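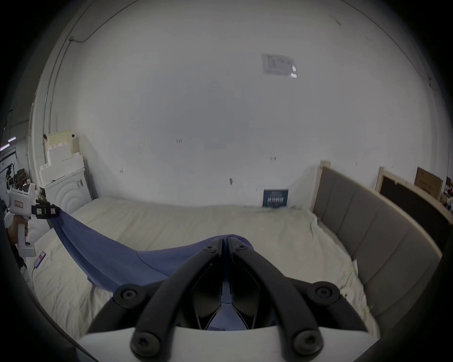

Learn > Gadgets > Kids' Corner > How does a toy know where the wall is?

How does a toy know where the wall is?

Maybe you have seen a small toy car that drives across the floor by itself. It comes close to the wall, stops, turns, and drives away again. It has no eyes. So how does it know?

The answer is a sensor. A sensor is a part that notices one thing about the world and tells it to the toy's little computer. Your skin notices if water is warm. Your ears notice if the door bangs. A toy needs parts for this too.

Listening for an echo

Many toys use sound. The sensor makes a very short beep, so high that people cannot hear it. The beep flies to the wall and comes back as an echo. The computer measures how long this took. A short time means the wall is near, and a long time means it is far.

Sound is fast. In one second it travels more than 300 meters, so the computer must have a very good clock.

Bats find moths in the dark in the same way.

Feeling with a bumper

Other toys have a bumper in front with a small switch behind it. When the bumper hits a chair leg, the switch is pressed and the toy goes backward. The Zestus car, which my nephew Eetu has, works like this. It is a bit noisy, but it does not get lost under the sofa so often.

Who decides what to do?

The sensor does not decide anything. It only gives a number, for example 20, and this can mean 20 centimeters. The program decides. A simple program can say:

If the wall is closer than 20, stop.
Go back for 2 seconds.
Turn left.
Drive again.

Try it at home

Ask a friend to close their eyes and be the toy. You are the sensor. Say only numbers: how many steps are left to the wall. Your friend must stop when you say 2. Walk slowly, please, and move the shoes away first!

Words to remember

Sensor - a part that notices something
Echo - a sound that comes back
Program - a list of orders for a computer

Text: Jarmo Ahonen

More in Kids' Corner
Why do batteries get empty?
What is inside a remote control?
5 things a magnet can do
How does a touch screen feel your finger?

Contact | Copyright Vovport Kids | Back to top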